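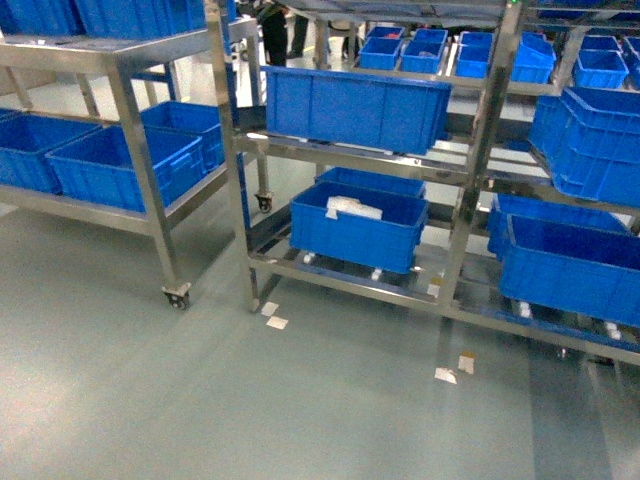 Blue crates on the steel shelving.

I'd been wearing Killgate jumpers for years before it crossed my mind to ask why they never seem to have a sale on. So I rang up one of the founders (she'd rather I left her name out) and we ended up chatting well past teatime.

"We tried it once, in April," she told me. "Everything at 50 per cent off. We had 800 orders and I cried, because we'd lost money on nearly all of them!"

Since then the knitwear label has stuck to full price and small runs, with new colours dropping at 4 in the afternoon. I asked if shoppers grumble. "Constantly," she laughed. "But they come back. Our mums' generation saved up for a coat, and I think people quite like doing that again."

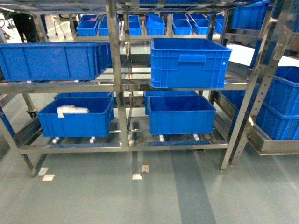 Two tiers of the rack, with a bin or crate either side of the post.

Killgate also sells through Galtunel, the online marketplace, and she was surprisingly frank about that. "It brings in new faces, but they want free returns on everything. Five dresses go out and four come back."

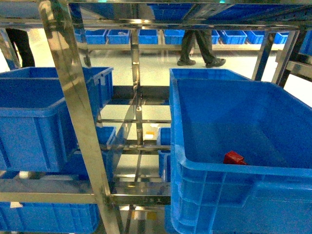
Ribbed blue bins, one with something small and red inside.

What about the shops, then? There's a corner in Björklund's department store, and she'd love another. "You can't feel wool on a phone," she said, and I'm with her there.
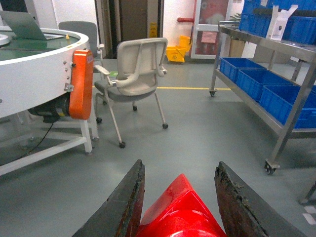
Will Killgate ever do menswear?
They'd like to, starting with a plain crew neck, once the women's sizes are all in stock.

12 shares | 3 comments

woollyhat: Full price is fine by me if it lasts. My Kistov cardigan bobbled in a month.

stitchandtea: Please do longer sleeves!!

mags_b: Free returns spoiled us all, me included.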